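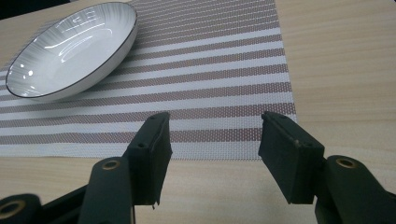 Bowl and striped placemat on one of the light wood tables, Binura tableware rooms

Visit to the Binura Tableware Rooms, Goltlow

The Hakala Society for Household Arts made its winter visit to the Binura tableware rooms at Goltlow in December. Members assembled in the entrance hall at 10:30 a.m. and were shown through the building in two parties. The visit had been requested by those members who teach table setting and home management, and the program was arranged with their classes in mind.

Binura occupies the former grain office on the east side of Goltlow. The collection is a working one. Its register lists 2587 pieces of everyday tableware, nearly all of which may be handled, and 1306 of these are plates and bowls. The remainder consists of cups, serving dishes, table linen and mats. Pieces are lent to schools and community kitchens in the district for periods of up to 50 days.

The first hour was given to the bowls. Members had expected plain white ware and were pleased to find a good deal of quiet decoration in it. One shallow bowl drew particular attention: the rim is a thin dark line, and the glossy white interior carries fine gray strokes that spread from the center toward the edge. Several members remarked that such a bowl needs little else on the table. It was shown on a woven mat with stripes of white and a dusty brownish pink, some broad and some narrow. The mesh of the weave is open enough to be seen at close range, and the group spent some time on the question of how mats of this type should be cleaned. The advice given was a soft brush, lukewarm water and flat drying.

A short talk on mats followed. The speaker recommended that the lower edge of the mat be set parallel to the edge of the table and that the same distance be kept at every place - a point our own classes have not always observed. Striped mats are used at Binura for beginners because a plate that has been set down off center is easily noticed against the lines.

After coffee the parties moved to the carpeted room for the session on laying and clearing.

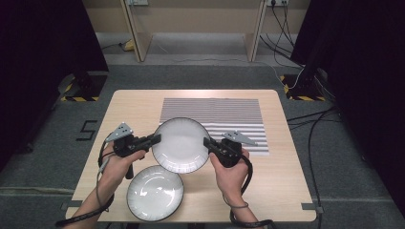 Dark-rimmed plates and the striped mat during the laying and clearing session

The session dealt with the order in which a place is laid and cleared. Members were advised to put the mat down first, to bring plates in by the rim, and to leave space at the front of the table for a second plate. Dark rims were considered helpful in this work, as the outline of the plate stands out well against light wood. Some members preferred a plainer mat under a rimmed plate, and the matter was left to individual taste.

Lunch was taken at the Falov Dining Hall, a short walk from the rooms. The hall seats 50, and the party was served promptly.

The Society thanks Binura for its hospitality. Members wishing to borrow pieces for the spring classes should send their requests to the Society's office before the end of January, stating the number of places to be laid and the dates required. Loan forms are available from the office on request.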